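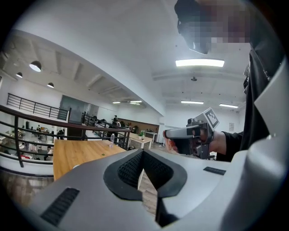
4.2 Marker and pad check, handheld grippers. Do this before every shift and after any drop. Work in pairs, one gripper each, so you can look over each other's marker. The square black-and-white marker sits on top of the body, and a tilted mount is fine as long as the plate doesn't move when you push it. Loose plate = bad tracking, stop there.

1. Power off. Wait 90 seconds.
2. Open the fingers all the way. Look at the black mesh padding in the V. Torn or shiny, swap it (Collet pad kit, part 2269).
3. Press along both ribbed grip strips. Lifting at a corner, re-glue and leave overnite.
4. Wipe marker with a dry cloth. No alcohol, it hazes the print.
5. Power on, squeeze slow, let go. Fingers should come back on there own.
6. Log it on the Murkico sheet with the cycle count.

NOTE: pads are due at 3000 cycles even if they look ok.

CAUTION: keep your free hand out of the V while the power is on.

Error 142 after step 5 means the zero is off. Redo 4.1, then try again. Still there, tag the unit and give it to Chak-lun Wei. Don't open the housing.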